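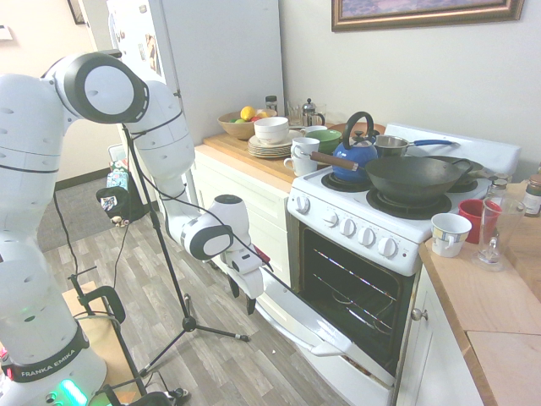 tapadera_suelta respondió: Yo lo primero que haría es quitar el wok de ahí. Ocupa los fuegos de la derecha y mientras esté encima no puedes limpiar ni cocinar otra cosa. La tetera la dejaría. Se usa todos los días y en un armario va a estorbar igual.

Responder · Citar

migas_y_pan
9 de marzo de 2022

Gracias. El wok es de 33 cm y no cabe en ninguno de los armarios de abajo, por el mango más que por el diámetro. Lo he metido de canto y la puerta no cierra. Por eso abrí el hilo: quiero saber dónde guardáis las piezas grandes los que tenéis cocina pequeña y horno debajo de los fuegos.

La lista de lo que no tiene sitio fijo:

el wok
el cazo de acero del mango azul
las bandejas del horno
los platos, que están en la encimera de madera al lado de los fuegos

Los platos me dan más igual, pero en casa hay opiniones.

Responder · Citar

tapadera_suelta

¿El mango se desmonta? Muchos de madera llevan un tornillo al final. Si se quita, un wok de 33 entra boca abajo encima de las ollas.

Responder · Citar

migas_y_pan

No lleva tornillo a la vista. No voy a forzarlo.

Responder · Citar

horno_bajo

Dentro del horno. Toda la vida se han guardado las sartenes en el horno. Sacas, cocinas, vuelves a meter. No hay que darle más vueltas.

Responder · Citar

enjuague_final

Toda la vida se han quemado mangos en el horno también. Yo guardaba dentro dos sartenes y la tabla de cortar, puse a precalentar sin mirar y estuve una semana ventilando. Con mango de madera no lo haría, y con niños o compañeros de piso menos todavía, porque el que enciende el horno no siempre es el que guardó las cosas.

Responder · Citar

horno_bajo

Se mira antes de encender. Abrir la puerta cuesta un segundo.

Responder · Citar

enjuague_final

Ese segundo es el que me faltó a mí.

Responder · Citar

alacena_norte

Sin entrar en lo del horno: una barra en la pared con ganchos. La mía es una Okoth de acero, la más corta que tienen, y aguanta el wok, un cazo y el colador. Dos tornillos con taco y listo. Eso sí, hay que mirar antes por dónde pasa la instalación eléctrica, que detrás de una cocina suele haber enchufe y cable.

Si vives de alquiler, pregunta antes de agujerear. Las adhesivas no las recomiendo para hierro. Para trapos y cucharones, bien.

Responder · Citar

migas_y_pan

Es alquiler. Preguntaré por la barra. Me gusta la idea, aunque la pared del fondo está bastante ocupada con los botes.

Responder · Citar

vapor_y_sal

Los botes al lado de la ventana te los repensaría. Las legumbres secas y el arroz aguantan, pero las especias pierden color y olor con la luz y el calor. En el fondo de la cocina, detrás de los fuegos, reciben las dos cosas. Yo las tengo en un cajón, tumbadas, con el nombre escrito en la tapa.

Responder · Citar

horno_bajo

Si cocinas a diario, las especias se acaban antes de estropearse. Para eso las quieres cerca.

Responder · Citar

vapor_y_sal

La sal y la pimienta, sí. El clavo me dura años.

Responder · Citar

migas_y_pan

Pongo el plan que he seguido hasta ahora, por si alguien ve algo mal. Lo estoy haciendo por zonas.

1. La puerta del horno. La dejo abierta del todo para llegar a las rejillas. Las rejillas salen y van al fregadero con agua caliente y jabón. El interior de la puerta lo froto con pasta de bicarbonato y una esponja blanda, sin apoyarme encima. Importante lo de no apoyarse: en el piso anterior se venció una bisagra así y no volvió a cerrar bien.

2. La placa de arriba. Tetera, wok y cazos fuera, y los quemadores de espiral en frío. La espiral no la mojo. Paso un trapo húmedo alrededor y por debajo, donde se queda lo quemado. Los mandos blancos los limpio con un bastoncillo por el borde, sin tirar de ellos, que ya tengo uno un poco flojo. El orden de lo que va arriba aún no lo he decidido. De momento la tetera azul y el wok vuelven siempre a su sitio y en la encimera quedan las dos tazas blancas una dentro de otra, con el cuenco verde claro y los platos. 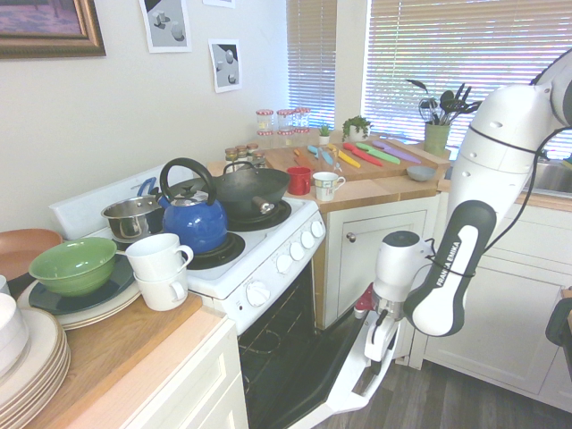

3. La encimera. Platos, cuencos y tazas a un lado, se limpia la madera con un trapo bien escurrido y se seca en el momento. Cada pocos meses le doy aceite. La última vez fue en julio y ya le toca.

4. Los armarios blancos de abajo. Lo único que hago es pasar un trapo por los rebajes de las puertas, que acumulan grasa y polvo y parecen amarillos aunque no lo estén.

Responder · Citar

alacena_norte

El plan está bien. Yo cambiaría el orden: primero lo de arriba y luego el horno. Si limpias la placa después, las migas y el agua sucia caen por el borde del panel y acaban en la puerta que acabas de frotar.

Responder · Citar

migas_y_pan

Cierto. Me ha pasado y no había caído en el motivo.

Responder · Citar

enjuague_final

Sobre el bicarbonato: para mantenimiento va bien, para grasa vieja se queda corto. Yo uso Drolero en espuma, el del bote verde. Se deja actuar con el horno frío, se retira con papel y luego se aclara varias veces. Huele fuerte, con la ventana abierta siempre. No lo pongas en las resistencias ni en la goma de la puerta.

Responder · Citar

vapor_y_sal

A mí el Drolero me dejó cercos blancos en el esmalte de la puerta. Probad en una esquina.

Responder · Citar

enjuague_final

¿Lo aclaraste? Los cercos suelen ser producto seco. A mí se me fueron con agua y un chorro de vinagre.

Responder · Citar

vapor_y_sal

Lo aclaré 3 veces. Los cercos siguen ahí. No digo que no limpie, digo que a mí me pasó.

Responder · Citar

tapadera_suelta

Vuelvo a lo de los platos, que nadie ha contestado. Apilados en la encimera junto a los fuegos cogen grasa aunque no se vea. El de arriba de cada montón, sobre todo. Pasa el dedo por el borde y lo notas. Si no hay armario alto, un escurreplatos vertical en el lado contrario a los fuegos. O al menos pon arriba el que menos uses y lávalo de vez en cuando.

Responder · Citar

horno_bajo

Otra opinión: si usas los platos a diario, están bien donde están. El que está arriba es el que se usa y el que se lava. Los que cogen grasa son los que guardas de adorno. Mis platos llevan años en la encimera y no he cogido nada.

Responder · Citar

tapadera_suelta

Nadie habla de coger nada. Es que luego el plato resbala.

Responder · Citar

migas_y_pan

En eso estoy con tapadera_suelta a medias. Los montones altos me molestan más por otra cosa: para sacar el plato que quiero tengo que levantar lo de encima, y lo de encima suele ser un cuenco con algo. Voy a separar por tamaños y que cada montón sea de una sola cosa. Lo de que un cuenco vaya encima de los platos se acabó.

El frutero de madera se queda en la encimera, hacia el fondo. Eso no se discute.

Responder · Citar

alacena_norte

¿El frutero junto a los fuegos? El limón aguanta, lo demás madura más rápido con el calor.

Responder · Citar

migas_y_pan

He dicho que no se discute.

Responder · Citar

cajon_hondo

Llego desde el hilo de cocinas estrechas. Tuve una Celta eléctrica con horno, cuatro fuegos, en el piso de Skernomgate. Debajo del horno llevaba un cajón que tardé meses en descubrir, porque el frente parecía un zócalo fijo. Ahí cabían las bandejas y la sartén plana. No todas lo traen, pero mete los dedos por debajo del frente y tira con cuidado, por si acaso. Lo que guardes ahí se calienta cuando el horno está en marcha, nada de plástico ni papel de horno.

Responder · Citar

migas_y_pan

No lo he mirado. Lo miro y contesto.

Responder · Citar

cajon_hondo

Y para las bandejas, si no hay cajón, lo mejor que he probado es ponerlas de canto en un armario bajo con un separador de los de archivar papeles. Metálico, no de cartón. Se saca una sin mover las otras. Las tapas van igual.

Responder · Citar

migas_y_pan

Mirado. No hay cajón, el frente es fijo. Así que las bandejas van de canto, y tengo que encontrar un separador que entre en el armario.

Mientras tanto he empezado por las piezas sueltas. La gris oscura brillante, la del reborde redondeado, no sé si llamarla bandeja o tapa. Para lavarla uso esponja blanda y nada de estropajo, porque ese acabado se raya enseguida. Donde hay que insistir es en la esquina, por el pliegue de fuera, con un cepillo de dientes viejo. 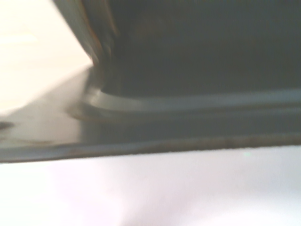 Lo que queda pendiente

Preguntar si puedo poner la barra en la pared.
Comprar el separador metálico.
Aceite en la encimera.
Decidir qué hago con el wok si me dicen que no a la barra.

Responder · Citar

enjuague_final

Para lo último: encima de un armario, boca abajo, con un trapo debajo. Coge polvo por fuera, pero por dentro no. Y si es de hierro, una capa fina de aceite antes de guardarlo.

Responder · Citar

horno_bajo

O en el horno.

Responder · Citar

tapadera_suelta

Los fuegos de la derecha los necesitas libres, te pongas como te pongas. Yo cocino con 2 a diario y con los 4 cuando viene gente, y tener que mover una pieza de ese tamaño con algo hirviendo al lado es como me quemé la muñeca.

Responder · Citar

vapor_y_sal

¿Y una sartén honda normal en vez del wok? En resistencia eléctrica el wok de fondo curvo calienta solo por el centro. Si el tuyo es de fondo plano no he dicho nada.

Responder · Citar

migas_y_pan

El wok se queda, que lo uso mucho. Lo de encima del armario lo pruebo esta noche, a ver si llego sin subirme a la silla. Cuando me contesten por la barra lo pongo en este mismo hilo.

Responder · Citar

alacena_norte

Si te dicen que sí, mide primero el mango y cuelga el gancho en función de eso. Yo medí solo el diámetro y tuve que hacer los agujeros otra vez.

Responder · Citar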